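Washing Soft Toys at Home: Does the Drying Method Matter?

Project report, home technology course
Lieven Van den Broek
Dec 28, 2020

Background

My aunt runs a small toy library in Arboleda. Families borrow plush toys for a few weeks and bring them back, and every toy has to be washed before it goes out again. Most of them come back fine, but the larger ones stay damp in the middle for a long time and some start to smell. She asked me if there was a better way to do it with an ordinary home washing machine. I used that question for my project.

I wanted to find out two things. The first was whether a faster spin at the end of the wash shortens the drying time by enough to be worth the wear on the toy. The second was whether it matters how the toy is left to dry.

Materials

I used a front-loading washing machine, a kitchen scale, a plastic laundry basket with open sides, a drying rack and a mild liquid detergent called Lulia. The toys were all polyester-filled and came from the discard box, so it did not matter if one got damaged. I also had a mesh wash bag from Ponley, but the zipper failed in the first week and I tied the bag shut with string after that.

Method

Each toy was weighed dry. It was then washed alone on a cold gentle cycle and weighed again when it came out. I did one set of washes on the low spin setting and a second set on the medium setting. I did not use the high setting because the care labels on several toys warned against it.

After weighing, a toy was either laid on the rack, hung by a clip, or left in the laundry basket near the machine. I included the basket because that is what my aunt does when the rack is full. The toy was turned over every morning and evening and weighed at the same time. I called it dry when it was back to its starting weight.

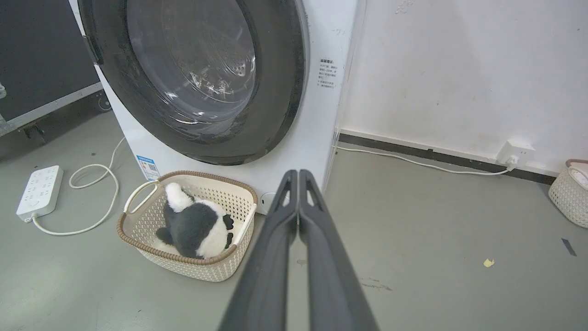

The room was heated in the day but not at night. I kept the door open during all the tests and did not use a fan.

Results

The toy I have the most complete numbers for is a bear that weighed 186 grams dry. After the low spin it held roughly 200 grams of water. After the medium spin it held 100 grams. It reached its starting weight in 51 hours on the rack after the low spin, and it was dry more than half a day sooner after the medium spin. The seams looked the same after both.

Hanging was the slowest method for the large toys. Water moved down into the feet and stayed there, and the feet were still cold to the touch when the head felt dry. The clip also left a mark in the fur of one rabbit. The basket did better than I expected as long as there was only one toy in it. When I put two in together, the sides that touched stayed damp.

Problems

The kitchen scale only reads in steps of two grams, so the last part of each drying curve is not very exact. I also forgot one evening weighing and had to leave that toy out. The Wunero rack I borrowed in June for my trial run had wider bars than the one I used later, so I did not include those earlier results.

Conclusions

For toys of this kind I would use the medium spin if the care label allows it and dry them flat on a rack. The basket is acceptable for a single toy that gets turned. I told my aunt to stop hanging the large ones, and she has moved her clips to the doll clothes.

If I did the project again I would test toys with foam or bead filling, which I left out completely, and I would borrow a better scale from the school lab.

Contact | Copyright 2020 Arboleda Student Projects | Back to top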